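Plarkix Social Dance Class Records

README for the release of May

Summary

Plarkix is a set of written records from beginners' classes in ballroom and Latin dancing. It was put together by the Grurnport Social Dance Archive from registers, lesson plans and comment slips kept by two dance schools, Pacheco and Fuvau. The release is meant for people who study how adults learn partner dancing, and for teachers who wish to compare their own courses with others.

The records concern pupils in their first year only. Competition training, children's classes and wedding lessons booked privately are left out. Tea dances and practice evenings appear only where a teacher entered them in the lesson plan as part of a course.

Contents

The release is made up of 4 tables, each supplied as a plain text file with tab-separated columns.

lessons: one row for each class held, 3310 rows in all. Columns give the school, the term, the week of term, the dance or dances taught, the figures introduced and the length of the class in minutes.

comments: one row for each comment slip, 3687 rows in all. Columns give the lesson to which the slip refers, the role danced (lead, follow, both or not stated) and the text of the slip.

figures: a list of the named steps and figures found in the lesson plans, with variant spellings brought together under one heading.

terms: the start week and the end week of each term at each school, with a note of any week in which no class was held.

The tables are joined by the lesson number. A lesson may have many comment slips or none. A slip that could not be matched to a lesson has been kept, with the lesson number left blank.

How the records were made

Both schools asked pupils to fill in a slip at the end of the evening. At Pacheco the slip was a blank card. At Fuvau it carried 2 printed prompts, one on what had been enjoyed and one on what had been found difficult. Readers should bear this in mind before comparing the schools, as the Fuvau slips tend to be longer and mention difficulties more often.

Slips were typed out as written. Spelling has been left alone, except in the names of dances, where "cha cha", "cha-cha-cha" and similar forms have been made uniform. Illegible words are marked with a question mark in square brackets. Names of pupils and teachers have been replaced by a single capital letter, which does not carry over from one slip to the next.
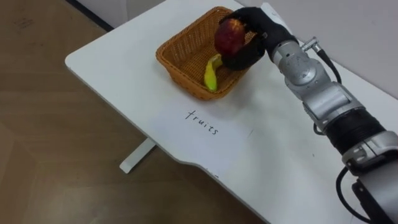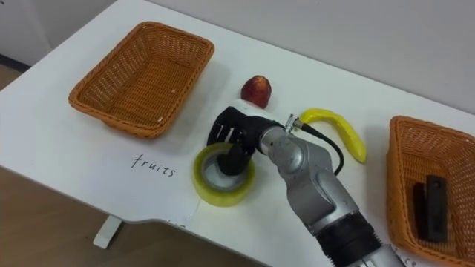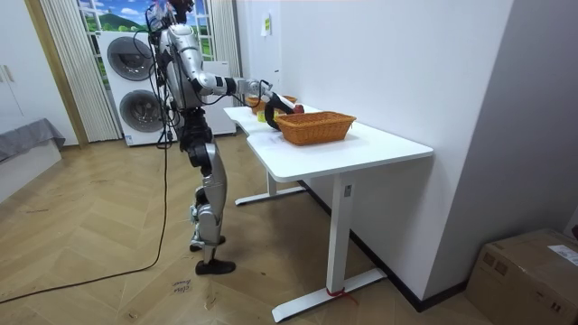 White table and woven baskets; the parquet floor is seen in the third picture.

Known limits

Pupils who gave up after the first few weeks are poorly represented. Both schools noted that slips were handed in mainly by those who intended to come back, and the comments are therefore kinder than a full survey would be.

The waltz and the quickstep are well covered. The tango is thin at Fuvau, where it was taught only in the summer term. The Viennese waltz is found in the lesson plans of both schools but is seldom mentioned on the slips.

The column for the role danced should be used with care. Pacheco changed partners throughout the class and invited pupils to try both roles, while Fuvau kept couples together unless they asked otherwise. "Not stated" is the most common entry at Pacheco and should not be read as "both".

Lesson plans record what the teacher meant to teach. Where a class fell behind, the figure was sometimes carried over to the next week without the plan being altered. The Wednesday beginners' class at Fuvau is the worst affected, and the rows concerned are marked in the notes column.

Conditions of use

The tables may be used freely for study, teaching and private interest, provided that the archive is named in any published work. Comment slips may be quoted. Users must not try to identify pupils or teachers from the text, and must not combine the tables with membership lists or other records held by dance schools.

Use of the comments in advertising, whether for a school or for any other business, is not permitted.

Corrections

Corrections should be sent in writing to the keeper of the records, Anselmo Casado, at the Grurnport Social Dance Archive. Please quote the table name and the lesson number. Disputed readings of handwriting will be checked against the original slip, and the correction will be listed in the notes to the next release. Lesson numbers will not be changed or used again, so that references to this release remain good.

Suggested wording for citation

Plarkix Social Dance Class Records, May release, Grurnport Social Dance Archive.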